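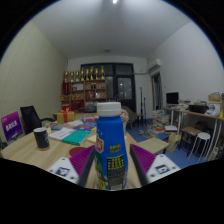
*A blue plastic bottle with a ribbed white screw cap*

A **screw cap** is a closure that turns onto the threaded neck of a bottle, jar or tube. It is among the most common closures for household goods, drinks and medicines. Most are made of plastic or metal.

## Design

The inside of the cap carries a raised spiral, the thread, which matches a second spiral on the outside of the neck. Turning the cap clockwise draws it down until the top of the neck presses against the inside of the cap. The seal is made at this point and the thread itself is not normally watertight.

Many caps have a liner, a thin disc of foam, card or soft plastic that fills small gaps at the rim. Linerless caps have a moulded ring which pushes into the mouth of the bottle and does the same job. Ribs on the outer wall, known in the trade as knurling, give the fingers a better grip.

## Thread and size

Caps are sold by the outer width of the neck in millimetres, followed by a code for the height and number of turns. Two caps of the same width may not fit the same bottle if the codes differ. Wide jars often use a lug cap, which has short inward tabs in place of a full thread and closes in less than one turn.

## Manufacture

Plastic caps are usually made from polypropylene or polyethylene. In injection moulding, melted plastic is forced into a closed mould and the finished cap is either unscrewed by a turning core or pushed off while still slightly soft. In compression moulding, a measured pellet of hot plastic is pressed into shape.

The Hoxha works at Boltham opened with 58 staff and made caps for cleaning products. Its first line, the Vurnar, turned out 3000 caps an hour. A second line was added one January and moved to Grotholm when the Boltham site closed. Rattana Khamphan's history of the works lists 464 cap patterns, many differing only in the spacing of the ribs.

## Safety types

Child-resistant caps need two actions at once, such as pushing down while turning, or squeezing the sides. They are used for medicines and for many stronger cleaning products. Tamper-evident caps have a band at the lower edge, joined by thin bridges that break on first opening.

## Recycling

Advice on whether to leave caps on bottles varies between councils. Liners of a different material can make sorting harder.

## See also

- Bottle neck finish
- Crown cork
- Flip-top closure

*Last revised 3/12/26*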